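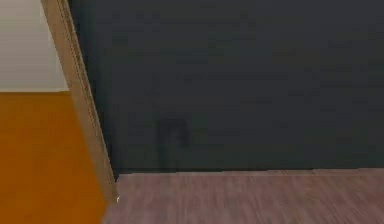

Search tips Go All sections

Workshop tips: recording demos in sim without wasting your evening

Posted in May by Tươi Đinh

Quick page, typed between sessions. We record practice runs for a learning arm at Hurusix - simulated rooms, simulated furniture, a person driving. Same tips would mostly work on a real bench. Add yours to the bottom if you have the login.

Before you start

Water, snack, chair at the right height. You will be sitting a while. Elbows on something.

Clear the desk of anything that rolls. Pens especially. A pen under the pedal cost Thiện a whole batch.

Close every other program. The renderer is greedy and a stutter in the middle of a reach gets recorded as part of the reach. The learner will happily copy a stutter.

Write the task sentence first. On paper, in plain words. "Pick up the cue and line it up with the white ball." If you can't say it in one line it's two tasks. Record two tasks.

Check the disk. We once got 4 takes into a session before the drive filled. Do the check with your own eyes, the little green icon lies.

Wipe the hand controllers. Dry cloth. Kitchen spray gets in the trigger and then it sticks half down, and you get grips that never quite let go.

Naming and notes

Room, task, your initials, take. Always that order. Lower case. No spaces, ever.

Keep a notebook next to the keyboard. Spiral kind, lies flat. Write the take and one word: good, slow, bumped, trash. One word is plenty. Ánh writes paragraphs and then can't find anything in them.

Don't delete bad takes during the session. Mark them and move on. You're tired and you will delete the wrong one.

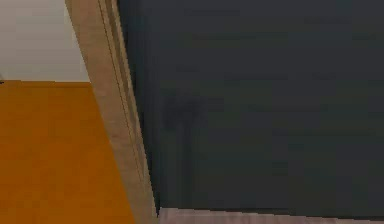
Which views to keep is what I get asked about the most, so here goes. Our habit is to keep all of them until the review, even the dull ones. New people want to throw out any view without the arm in it, and I get it, an orange floor and a dark slab filling most of the picture doesn't look like it teaches anybody anything. Leave it in the folder anyway. Tag it "no arm" and let the reviewer decide, the tag takes a second and a deleted file is gone. Look for plain big edges when you tag, like the slanted tan strip between the orange and the dark part, and note them in the same words each time so the next person can search. We settled on "tan strip" for that one. Before that we had door thing, frame, trim, post and beam, all the same strip, and Uyên spent a lunch hour merging them.

Colors in notes: use the dull names. Orange, tan, green, gray. No terracotta.

Blurry patches on a wall or panel: write "smudge" and leave it there. Don't guess at what it might be. Guesses get copied into labels, and labels get trained on.

Driving the arm

Slow is fine. Jerky is not. If you have to pick, pick slow.

Stop before you grip. Full stop, short breath, then close. The pause gives the learner a clean place where reaching ends and holding begins.

Long skinny things are the worst. Broom handles, curtain rods, pool cues. You move your wrist an inch and the far end swings halfway across the room. Turn from the shoulder when you can, and watch the far end, not the fingers.

Practice the cue with no recording on first. I give new drivers 20 minutes of just waving it over the felt. They get bored, and bored is when the hand settles down.

Keep the tip up off the felt untill you're lined up. Dragging it along looks okay on screen and the contact numbers come out terrible.

Don't cross the arm over the ball you're going to hit if you can come in from the other side. Once the arm is between the camera and the ball you're driving from memory.
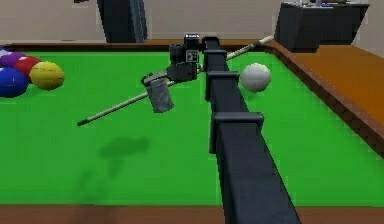 And if you do end up with the arm up the middle of the table, don't fight it. Finish the take, mark it "arm center", reset. We keep those. A learner that only ever sees tidy approaches falls apart the first time it starts from an awkward spot. Same reason we don't rack the balls nice and neat every time. Bunch them up at one end, yellow one out front, whatever. Put the white one off by itself on the other side. Mix it up between takes and write down that you did.

Shadows - glance at them. On a flat green top it's hard to tell how high the gripper is, and the dark patch underneath helps a lot. Lợi drives nearly all by shadow and has the steadiest hands here.

Check the little square marker on the gripper is facing somewhere a camera can read it at least part of the time. You don't have to hold it there.

Mistakes worth keeping

Dropped it and picked it up again? Keep. Good stuff, recovery takes are the ones we're always short of.

Missed the ball? Keep, mark "miss".

Sneezed and threw the cue across the room? Trash.

Talked to someone in the middle and the arm just hung there? Trim if you know how, trash if you don't. Long idle stretches teach it to hang there too.

How many

The question everybody asks. For one simple task we aim at 100 good takes before anyone trains on it. The whole Pludel set is almost 2,000 now and that's across every room, with several drivers. Different drivers matter more than one person going all night. I'm left handed and my takes look nothing like Thiện's, good.

Swap drivers when the notebook starts saying "bumped" too often. You wont notice it yourself.

After

Copy to the second drive before you stand up. Then stand up.

Play back a few at random at double speed. Problems jump out at double speed - a wrist that ticks, a grip that closes late. Don't only watch the last one.

Hang controllers on the hook by the cord loop. Not by the cord.

Leave the notebook open to your page for whoever's next. Date, initials, anything weird. If you changed a setting, put it back, and write that you put it back.

More when I get to it, probably camera placement, Lợi has opinions.

Contact the tips page | © Hurusix workshop notes | Back to top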